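Subject: Re: [hanow-households] Favor tins and the hall kitchen

On the March list, someone from the Pena side wrote:

> Are we still ordering tins for the favors, or going back to
> paper bags? The bags split last time and I was sweeping up
> sugared almonds until midnight. Also, does anyone know what
> Kutard charges for delivery now?

Tins, please. The bags were cheaper but we lost a fair share of the almonds, and guests had nothing to close them with. Kutard delivers free over 900 dollars, and we won't reach that unless Durrani adds its order to ours. I have asked them and will post when I hear.

The guest count stands at 197. Tins come in cartons of 12 – so 17 cartons, with a few left over for the kitchen crew. Please don't fill them before the liners arrive. Almonds pick up a metal taste after a week or so.

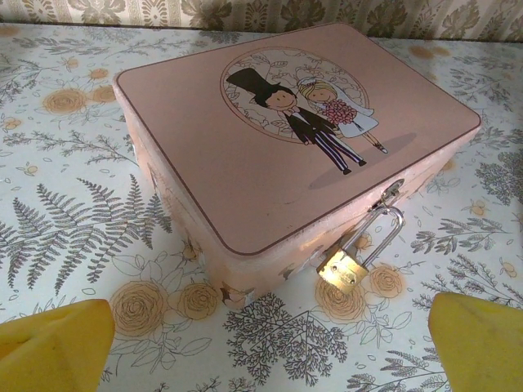

Can the almonds be bought early? Buy them up to a month ahead and keep them sealed in a dry cupboard, away from the stove.

I still need two people with cars for the pickup in Hanow, any time after 4 p.m. Reply to the list, please – my other address is full.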